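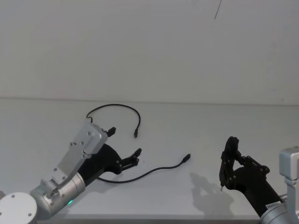

Vistell opens its Skirnham repair and hire counter in March

I'm very pleased to let you know that our second shop is nearly ready to go. Vistell will open its new counter in Skirnham in March, in the old paint store beside the post office, and we'll be doing the same things we've always done over in Wuisan — fixing household stuff, hiring out tools and having a good yarn over the till.

We started the hire side with a borrowed trailer and 200 tools, most of them mine. Members can now choose from 1195 items, everything from tile cutters to a cider press that's booked solid every autumn (get in early, I mean it!). About a third of our members already drive over from the Skirnham side of the range, and I've heard plenty about that road from every one of them.

The new place has 210 square metres of floor, with repairs at the back and hire at the front. We'll take in toasters, lamps, sewing machines, pushbikes and garden gear. We won't be doing phones or fridges, sorry, but the team can point you to someone who does.

Bookings will run on Proritum, the same system we use at Wuisan, so your existing membership works at both counters and you can return a tool to either one. If you've forgotten your login, ring us before you make a new account — we spent most of last winter merging doubles.

We're also putting up to $2000 towards repairs for local clubs and schools in the first month. Sports clubs, playgroups, the community garden, whoever. Send us a short note saying what's broken and what you use it for, and a photo if you've got one.

Doors open at 9 am on weekdays and 8 am on weekends. There's parking behind the building, off the laneway, and a ramp at the side door. Come in for a cuppa and bring your wobbly chairs!

Media enquiries: please call at the Wuisan counter or ring the shop before midday.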